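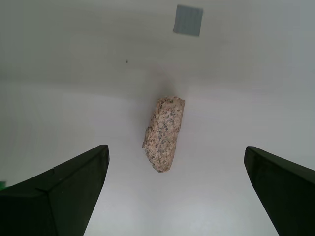 A speckled, pinkish-beige entry in the Grestencombe rock show.

Grestencombe rock show draws 274 entries, most of them from driveways

GRESTENCOMBE - The town's annual rock show closed its doors on the weekend after receiving 274 entries, a record for an event whose main rule is that the exhibit must be a rock.

The show, held in the old seed hall on Favlow Street, does not accept gems, polished stones, fossils or anything that has been near a tumbler. Entries must be plain, local and small enough to be carried in by the person entering them. Organisers say the last condition was tightened after a farmer arrived two years ago with a flatbed.

Classes this year numbered 16. They included Best Flat, Best Round, Best Speckled, Most Like A Potato and the hotly fought Best Rock Found While Looking For Something Else. A new class for rocks resembling local landmarks drew a modest field, Grestencombe having few landmarks and most of them being sheds.

Speckled was the biggest class by a wide margin. Pinkish-beige dominated, with the usual flecks of grey, black and off-white, and the judges spent most of the morning bent over the benches comparing one knobby side with another. Points are awarded for colour, character and what the schedule calls "general bearing." A rock that is broad at one end and narrows to a blunt point at the other is thought to have good bearing. A rock that is the same all the way along is marked down, although it may do well in Potato.

Entrants are asked not to write "granite" on their cards unless they are prepared to defend it. The schedule recommends "granite-like," and a good many cards this year said exactly that in careful block letters. One said "probably." It was highly commended.

There was one protest. An entry in Best Flat was found to have come from a garden centre in Plindamard, 70 kilometres up the highway, where it had been sold as part of a bag. The entrant argued that it had lived in Grestencombe for nine years and ought to count as a local by now. The judges disagreed, and the rock was moved to the visitors' table beside the tea urn, where it attracted more attention than the winner.

The hall took 730 visitors over the two days, which is more people than live in town and far more than the parking lot was laid out for. Cars were parked along both sides of Favlow Street as far as the creek. Several families were later seen in the creek, preparing for next year.

Hồ Bakery, across the road, sold out of its rock cakes by mid-morning on both days and switched to lemon slice. The bakery has asked for a class of its own and been told the schedule is full.

The supreme prize, a tea towel and a bag of potting mix, went to a lumpy grey entry from Best Round that several onlookers felt was not especially round. The judges' notes describe it as "quiet." Runner-up was a speckled rock whose owner had last year withdrawn the same specimen over a dispute about which way up it went.

Entries can be collected from the side door of the hall until the end of May. Last year dozens were never claimed and had to be put outside, where they now edge the flower bed. Anyone who believes theirs is among them is welcome to look, but the hall will not be adjudicating.

Schedules for next year's show will be available at the library and the feed store from August. The Potato class will be split into large and small.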